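Equal pay policies are now common among large employers, and most of them are well written. The trouble begins at home, where the second shift of cooking, cleaning and caring for relatives still falls mainly on women. An employer cannot divide the chores in a private household. It can, however, stop building careers on the assumption that someone else is doing them.

At the Dewulf offices in Astunville, we reviewed 18 months of requests for reduced hours. Of the 32 employees who applied, 30 were women. Several had been passed over for promotion within the same period, and their managers described them as less available.

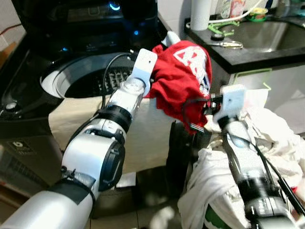
A red garment held between two robotic arms, near a washing machine.

Availability is a poor measure of merit. Our sister office in Skulow ended evening meetings in March and opened its senior posts to part-time applicants. Fathers began to request leave in greater numbers, and the requests were granted without comment. That is how it should be for mothers as well.

I therefore urge the boards of firms in our region to publish promotion figures by sex and by working hours. A pay table alone conceals too much. Women who leave early to collect a child should find the same door open to them on their return.

Gayan Amarasinghe
Director of Personnel, Dewulf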